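Home Talks Notes Shop Contact
14 shares 2 comments

Speaker notes - "Bowls on a Shelf: showing patterned ceramics in a small space"

Open fast, no bio. Ask who has patterned bowls at home stacked in a cupboard where they can't see them. Wait for hands.

Point one. The inside is the good part. Stripes running out from the middle, rings at the center, dots near the rim. Then the outside does somthing else completely, rust and salmon, swirly. Two patterns, one bowl. Stack it and you lose both.

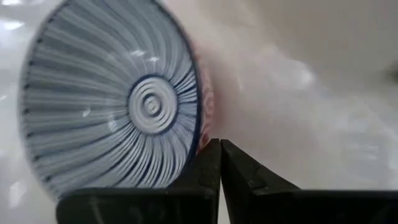

Brandeck, September

Slow down on this bit. Let them look at the rings. Glaze throws highlights, so mention lamps: off to the side, never straight down. Say the bit about tilting. Plate stand works, little one, Gindetti sells them, don't turn it into an ad.

Price question always comes up. Cheap bowls are fine!! My favorite was in the 200 bin at the Fodeck sale, lot 1522, chip on the foot, who cares.

Point two. Shelf. Keep it low and keep it plain. Light wood board, thin black metal legs. Busy bowls want a quiet board under them. No runner, no doily, I will fight people on doilies.

Shiny white table underneath is nice becuase you get the legs again in the reflection. Shows dust though. Wipe it Monday, wipe it again Tuesday.

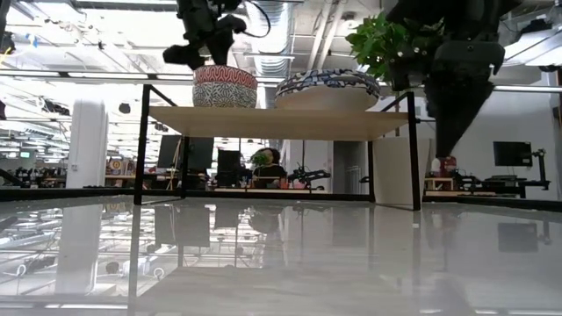 Mix the shapes. Tall and round on one side, wide and shallow on the other. Red and white at one rim, deep blue and white at the other, so they don't fight. The cream lower half on the wide one gives your eye a rest. If both were patterned all the way down I'd pull one off.

Gap between them, hand's width. Green plant close by is good with blue. Leafy, nothing spiky.

Skip the Đồng catalog story if running over. If not, page 3905 joke, then move on.

Q&A. Likely ones: museum putty (yes, if you have cats), dishwasher (no), can I still eat out of them (check the glaze first, ask the maker). Water bottle is under the lectern. Hand back the clicker.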